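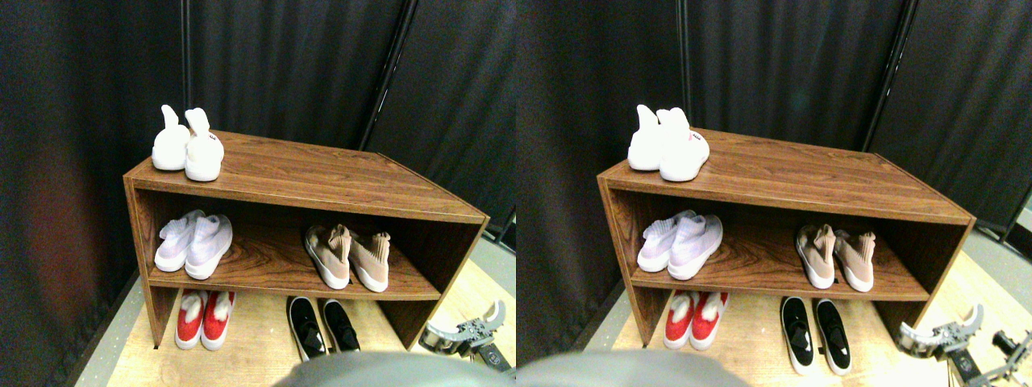

Home | Projects | Reports | Funding | Contact

Search this site Enter keywords Go

Lumenta Entryway Storage Project
Progress report to the Broltum Fund, second reporting period

1. Purpose of this report

This report covers work done under the Broltum grant between April and October. The grant pays for the design, small-batch production and household trial of a low shoe rack for rented apartments with little or no hallway. The work is carried out by Lumenta, with panels cut at the Skonico workshop and household placements arranged through the Evum tenants' service. Spending is reported in section 6. The first reporting period dealt with the survey of entryways and is not repeated.

2. Status against the work plan

Design of the rack is complete. Production of the trial batch is complete. Household placement is complete, and the first round of visits has been made. The second round is under way and will run into the next period. The written assembly guide is late by five weeks. The reason is given in section 5.

A total of 72 racks were made. Of these, 70 were placed in households and two were kept at the workshop for load and edge tests. No rack has been withdrawn from the trial.

3. The rack

The design is an open box with a flat top, two side panels and one interior shelf. There is no bottom panel. The lowest pairs stand directly on the floor, inside the compartment, and the floor can be swept without taking the rack apart. This gives three usable levels: top, shelf and floor.

The surface is a wood-grain laminate in a medium reddish brown, with darker streaks along the length. A plain white finish was considered in the first period and dropped on the advice of the tenants' service, whose staff reported that scuffs on white furniture were a frequent cause of deposit disputes. The darker finish hides sole marks well on the shelf. It hides dust poorly on the top, and four households have said so.

Doors and drawers were ruled out at the survey stage. The survey found that shoes put away behind a door while damp were the most common complaint about existing furniture. The open box avoids the problem and lowers the cost of each unit, at the price of leaving all footwear in view.

4. Findings from the first round of visits

4.1 Use of the three levels

The top is used first. Households were given no instruction on this point, and most placed the pair worn most often on the top surface, usually near one end. High-collar knit shoes and sock-style shoes were the kind most often found there. The planned clearance between shelf and top had been set for low shoes. Tall collars do fit on the shelf, but they have to be put in toe first or at an angle, and users with stiff backs or knees preferred not to.

The shelf is used mainly for light sneakers and knit shoes. Pairs tend to be set at the two ends, with a stretch of unused shelf between them. This was seen in 17 households on the first visit. The likely cause is that the side panels serve as a guide for the hand, so the ends fill before the middle does. Capacity figures in the original application assumed even spacing and should be read with that in mind - a shelf rated for three pairs will often hold two in daily use.

The floor level takes heavier shoes, slip-ons and anything with a lined or trimmed collar that the user does not want pressed against the shelf above. Slip-ons are the pairs most likely to end up partly or fully outside the side panel. They are stepped out of and left where they land. Making the rack wider would not change this. A small lip or mat at the side might, and a mat will be tried in ten households during the next period.

4.2 Direction of shoes

In most households the toes point outward, toward the room. The assembly guide in its draft form shows heels outward, which makes a pair easier to grip by the collar. Users said they could tell pairs apart more quickly from the toe. The guide will be changed to show both and recommend neither.

4.3 Position in the home

Racks were expected to stand against a wall by the door. A sizable minority stand in front of curtains, at a window or across an alcove. The fabric tends to gather behind the rack and push through the open back, where it rests on the shelf and picks up dirt from soles. Two fixes were tested at the workshop:

- a thin back panel, which stops the fabric fully but adds weight and slows drying
- a single rail across the back at shelf height, which stops most of it

The rail is preferred. It uses offcuts from the side panels and adds one step to assembly.

5. Problems and changes

The edge strip on the front of the shelf came loose on three racks within the first month. All three were from the same cutting run. The strips were reglued in place and the glue was changed for the rest of the batch. No further cases have been reported.

The assembly guide was held back once the rail was agreed, so that it would not have to be printed twice. It is now being redrawn. Households already in the trial will be sent a single added page and a rail with fixings.

One planned activity has been dropped. The comparison with a metal wire rack was to use a purchased model that is no longer sold, and the remaining time is better spent on the second visits.

6. Spending

Materials and cutting are within budget. Delivery cost more than planned because of stair carries in buildings without elevators. The balance left on the delivery line is 1,851 dollars, against further deliveries of rails and mats that are expected to use most of it. A transfer from the dropped comparison to the delivery line is requested and the form has been sent separately.

7. Next period

- finish the second round of visits
- fit rails in all households where the rack stands in front of fabric
- run the side mat trial
- issue the assembly guide
- raise the top by a small amount on the two workshop racks and repeat the load test, to see whether tall-collar shoes can go on the shelf without tilting

The raised version will be taken into production only if the load test is passed with the present panel thickness.

This site uses cookies to remember your settings. Accept Decline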